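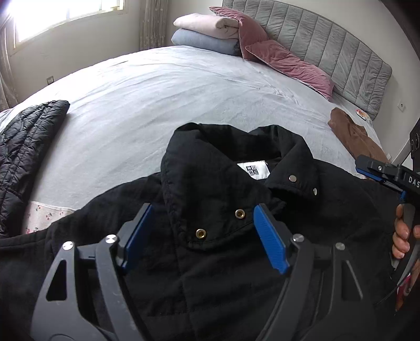 Angelica Sarmiento has the sequel's ending written on an index card, and she keeps the card in a drawer at home. Three people have read it. One of them is Pichit Yimyam, who has to act it.

"I read it standing up in her kitchen and then I sat down," Yimyam said. "I can't tell you more than that. She'd find out."

Shooting on Nellau 2 starts in March, and both of them were at the production office in Trernton when we talked, a little after nine in the morning. The first Nellau, a crime story about a ferry mechanic who takes the blame for a drowning, was made for very little and played in a handful of theaters before it found its audience at home. Sarmiento wrote and directed it. She had not planned on another.

"I thought he was finished," she said of the mechanic, Llewellyn. "He walks off the dock, the movie stops. People kept asking me where he was walking to. For two years I said it didn't matter. Then I was in a waiting room at the dentist and I knew where he was walking to, and I was annoyed, because I had another script half done."

The other script has been put away. The new film picks up four years later in an inland town where Llewellyn repairs irrigation pumps under a different first name. A man arrives who knows him. That man is played by Nestor Magbanua, who was in the first film for less than a minute as a passenger with a suitcase.

Yimyam said he was against bringing Magbanua back when he first heard the idea.

"I thought it was too cute. Guy in the background turns out to be important, everybody goes back and looks for him. Then I read the scenes and there's no trick in it. He was on the boat. He saw something. He went home and lived with it. It's a very sad part, and Nestor is better in it than I am in mine."

Magbanua was not at the office. Reached by phone, he said he had auditioned for the sequel like anyone else. "Angelica called and said she had written it for me, and then she said I still had to come in and read. So I went in and read. I read badly. She had me come back the next week."

Sarmiento confirmed this. She said she saw 60 actors for the smaller parts in the new film and that she does not give a part to anyone without a reading, including friends. Yimyam is the one exception, and she said he complained about it.

"He wanted to audition for his own character," she said. "I told him the job was already his. He came in anyway and did the pump house scene, and he did it wrong, and we rewrote the scene to be closer to the way he did it."

The script has been through nine drafts. The longest ran well over three hours by her estimate, and she cut a whole storyline about Llewellyn's sister. Kenneth Bañez, who produced both films, asked her to put some of it back.

"The sister was the best thing in the fourth draft," Bañez said. "I'm still not happy. But the movie moves now, and I can pay for it." He would not give the budget. He said it was bigger than the first one and that most of the difference is going to locations and to more shooting days.

The town in the film is called Fesach. It is being built out of parts of three real ones, plus a main street set on an old cattle yard. Bañez said 604 people applied to be extras after a notice went up at the local feed store and the library, and that the production can use 400 of them across the whole shoot, mostly for a county fair sequence that takes place at night.

"The fair is the part I'm losing sleep over," Sarmiento said. "It's five nights. If it rains on two of them we're in trouble. There's a version with no fair, where the same conversation happens in a parked truck. I have it ready. I don't want to use it."

Crisanto Abella is returning as cinematographer. He and Sarmiento argued about whether to keep the gray, flat look of the first film, and Abella won. The sequel will be brighter, with long daylight scenes in the fields.

"The first one is a wet movie," Abella said. "It's all water and fog. If we do fog again in a farm town, people will think we only know one thing. I want it hot. I want you to see too much." He has been driving out to the locations since last summer to look at them at different hours, and he said his odometer shows 1,926 miles for the project so far.

Yimyam has been preparing in his own way. He spent three weeks with a man who services irrigation pumps and can now take one apart and, he said, usually get it back together. He has also lost the beard from the first film, which was Sarmiento's request. He did not want to.

"A man who's hiding would grow a beard," he said. "That was my argument. Her argument was that he already had one, so he'd shave it off. I didn't have an answer for that."

He is less sure about a third film. He signed for one picture and said there has been no discussion of another. Sarmiento said the same, and added that the card in the drawer should settle the question for anyone who reads it.

Bañez, who has read it, disagreed. "I can think of two ways around that card," he said. "I haven't told her either of them."

Nellau 2 does not have a distributor yet. Bañez expects to show some footage to buyers once the fair scenes are done, and Sarmiento plans to edit at home, as she did the last time.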